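Können Maschinen inzwischen Hausarbeit? Stand Mai

Ich werde das im Bekanntenkreis oft gefragt, deshalb schreibe ich es einmal auf. Ich arbeite seit 5 Jahren in der Instandhaltung bei einem Taschenhersteller in Flirnau und beschäftige mich nebenbei mit Greifern und Roboterarmen. Forscher bin ich nicht. Was folgt, ist der Blick von jemandem, der solche Geräte warten und manchmal auch wieder abbauen muss.

Kurze Antwort: Einzelne Handgriffe gehen. Eine ganze Aufgabe von Anfang bis Ende, in einer Wohnung, die jeden Tag anders aussieht, geht meistens nicht.

Am besten klappt alles, was steif ist und eine bekannte Form hat. Becher in die Spülmaschine, Schrauben in die Kiste, Kartons auf die Palette. Bei uns in der Halle macht das eine Zelle im Zweischichtbetrieb, und sie steht selten still. Wenn sie doch steht, liegt es fast immer an einem Karton, dessen Klebeband sich gelöst hat.

Schwierig wird es mit allem, was nachgibt. Wäsche, Kabel, Tüten, Gurte. Ein Hemd hat jedes Mal eine andere Form, wenn man es auf den Tisch legt. Der Mensch zieht kurz an einer Ecke und sieht, wo oben ist. Eine Maschine muss den Stoff erst finden, dann die Kante, dann eine Stelle, an der das Greifen überhaupt etwas bringt, und währenddessen verrutscht er wieder.

In meiner Abteilung geht es vor allem um Gurtband mit Metallschnallen. Ein Gurt muss durch den Schieber, über den Steg und wieder zurück. Unsere Näherinnen machen das, während sie sich unterhalten. Cletus Kowalczyk hat mir einmal vorgerechnet, was sich an dieser Stelle sparen ließe, und ich habe ihm gesagt, er soll sich eine Stunde danebensetzen und zuschauen. Danach hat er die Rechnung nicht mehr erwähnt.

Mit zwei Armen ist es deutlich besser als mit einem. Ein Arm hält die Schnalle, der andere arbeitet am Band. Das klingt selbstverständlich, aber die meisten günstigen Aufbauten, die man bekommt, haben eben nur einen. Dann braucht man eine Vorrichtung, die das Teil festhält, und für jede Schnallengröße eine eigene.

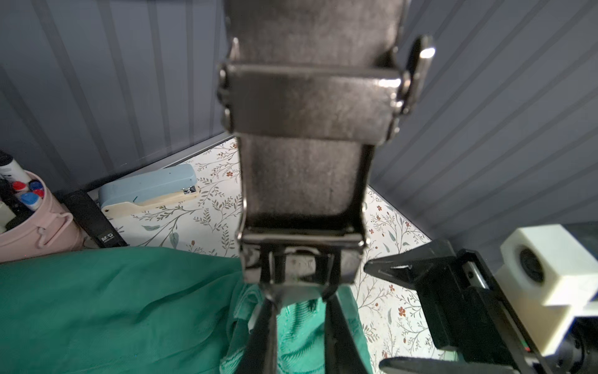

Gurt mit zwei Metallschnallen, die untere im Griff des einen Greifers. Rechts der zweite.

Zwei Finger an der Schnalle, das ist der leichte Teil. Metall ist hart, man kann kräftig zudrücken. Beim Gurt selbst kommt es auf die Oberfläche an. Glattes Nylon rutscht, ein weiches, faseriges Band hält besser, hängt dafür am Steg und muss nachgezogen werden. Dieses Nachziehen merkt ein Mensch in den Fingerspitzen. Viele Greifer merken davon gar nichts, sie wissen nur, wie weit sie geschlossen sind.

Dazu kommt das Licht. Polierte Schnallen spiegeln, und eine Kamera nah am Greifer sieht dann einen hellen Fleck, wo eine Kante sein sollte. Desmond Baptiste aus unserem Werkzeugbau hat Schnallen mit Mattspray behandelt, damit überhaupt etwas zu erkennen war. Für einen Versuch ist das in Ordnung. Verkaufen kann man die so nicht.

Und zu Hause? Meine Schwägerin Trinity Iwasaki hätte gern etwas, das abends die Küche aufräumt. Ich habe ihr abgeraten, jetzt Geld dafür zurückzulegen. Der Saugroboter fährt bei ihr jeden Donnerstag, vorher räumt sie die Ladekabel vom Boden. Damit ist der Stand ziemlich gut beschrieben. Die Maschine macht die Fläche, der Mensch macht das Weiche und das Durcheinander.

Ich rechne damit, dass sich das in der Werkstatt früher ändert als in der Wohnung. In der Halle kann man Teile sortiert zuführen, das Licht festlegen und den Boden freihalten. Wenn eine Maschine für eine Schnalle 60 Sekunden braucht und nachts durchläuft, kann sich das trotzdem lohnen. In der Küche will niemand 60 Sekunden auf eine Gabel warten.

Im Herbst bekommen wir in Flirnau einen neuen Versuchsplatz mit zwei Armen, und ich soll ihn mit einrichten. Als Erstes kommt die breite Schnalle mit Ring dran, danach die schmale. Wäsche steht nicht auf der Liste.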